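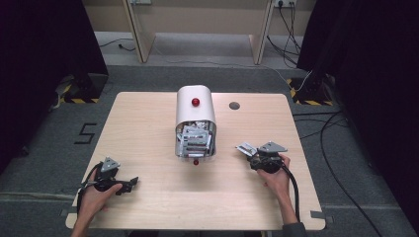 The white canister, full of packets.

Kgomotso Mabuza had promised her aunt that the canister would be sorted before the move to Ullden. The aunt had been dropping packets into it for 14 years, and she wanted to take only what she would drink.

Most of them were silver or white. Kgomotso made one pile to keep and one to throw out. By noon she had been through roughly 48 and was tired of reading small print.

Then there was the one with the yellow-orange flowers, a green band and a red band beside it. She turned it over twice and put it on neither pile.

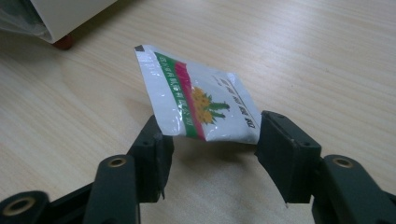
Keep it, her aunt called from the hall – that one came from Irkberg, and your uncle never got to try it.

Kgomotso went to fill the kettle.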